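13 January 2021

Too cold to go further than the post box, so I have declared it a proper indoors day, with the big lamp on at three in the afternoon and the second pot of tea going cold at my elbow. I meant to write last night and fell asleep in the chair with the pen in my hand, and there is now a small blue worm of ink on the arm of it that I shall have to do something about.

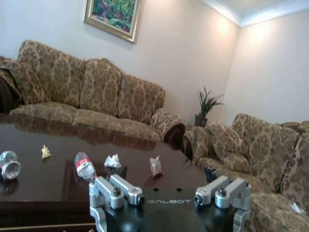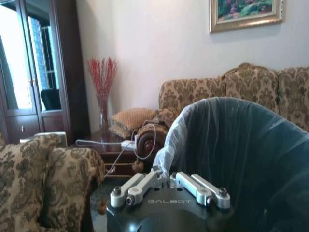
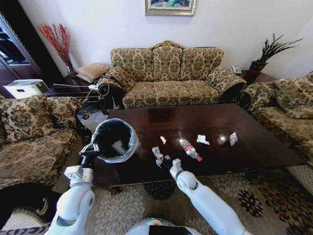
The marmalade, from the beginning

It started with Leonie Paewai ringing on Sunday's leftovers of a mood (mine, not hers, she is always cheerful before breakfast) to say that the Seville oranges had come in at Leitão and that if I wanted any I had better say so that minute. I said yes before I had thought where I would put them. So she left a box on the step, rang the bell and went back to the gate, and we had a lovely shouted conversation over the hedge for a good quarter of an hour, both of us in hats, until her feet went numb.

I had forgotten how plain they are, Sevilles. Knobbly, thick-skinned little things, full of pips, and then you put your thumbnail into one and the whole kitchen smells like my mother's January. She made hers in the aluminium pan with the wobbly handle, and we children were put to work on the pips, which had to go into a square of muslin, and there was always a great fuss about the muslin because somebody had used it to strain something else. I have her recipe on the back of an envelope from the Skotville gas showroom. It says "sugar, as usual", and that is all it says about sugar.

So I went to the books. One says to boil the fruit whole and cut it up afterwards, and another says on no account do that, slice it raw and soak it overnight. I soaked it. I like a thing that needs leaving overnight, it makes the next morning feel as if it has been arranged for you. I cut the peel while listening to the play on the wireless, and since the play was rather a tense one the shreds got thinner and thinner towards the end, so this batch will be chunky at the top of the jar and quite elegant at the bottom, or the other way about, depending on what floats.

This morning it simmered for two hours and the windows ran. I wrote my initials in the steam like a ten-year-old. Then in went the sugar, 3,000 grams of it over the two pans, and I stood there in my apron feeling like a woman with a sweet factory. The first pan set beautifully. The second would not. I did the cold saucer test so many times that I ran out of saucers and had to start on the gold-rimmed ones from Trisidbridge, and still it slid about like soup. I gave it another ten minutes, and then another five, and in the end I turned my back on it to look for the wax discs, and when I turned round again it had gone past marmalade and was well on the way to toffee. It is very dark. It tastes wonderful, I must say, a bit like treacle and bonfires, but you do need a firm hand with the knife.

Seventeen jars altogether, counting the little one that used to have capers in it. (I did write 17 on the calendar too, in red, as I always put the tally up for the year.) Two for Leonie, naturally, and one of the dark ones for my brother, who likes anything he can complain of having to chew. I couldn't find the good labels so I've used the Sumis ones left over from the blackcurrant, which have a rather smug-looking pear on them. No one will mind a pear.

Other bits

A letter from my brother, four sides, mostly about his roof. He has had a man up to look and the man wants 245 pounds for the flashing alone. My brother has written the figure twice and underlined it both times. He also says he has begun the jigsaw I sent at Christmas, the harbour one, and has done all of the edge and none of the sea. I told him on the telephone that he ought to do the boats next, and he said he'd been doing jigsaws since before I could walk, which may be so, but he has never in his life finished a sea.

I went up the stairs with the duster after lunch and got as far as the landing bookcase, where I sat down on the top step with an atlas and that was the end of the dusting. I had wanted to know how high up we were on that walking holiday when the fog came down, and there it was in Dad's pencil: 1,318 metres, with a tiny drawing of a sandwich beside it. I do remember the sandwich. Egg, and rather warm, and we ate it sitting on our macs with our backs to a view that we never did get to see. I was cross about it at the time and I'd give a good deal to be sitting there now, fog and all.

The robin has been at the back door again. I put out the crusts from the marmalade toast and he took the plain bits and left me every shred of the peel, lined up along the step.

Tomorrow: ring the surgery, find the good labels, take Leonie her jars, and soak that second pan, which at the moment has the wooden spoon standing up in it all by itself.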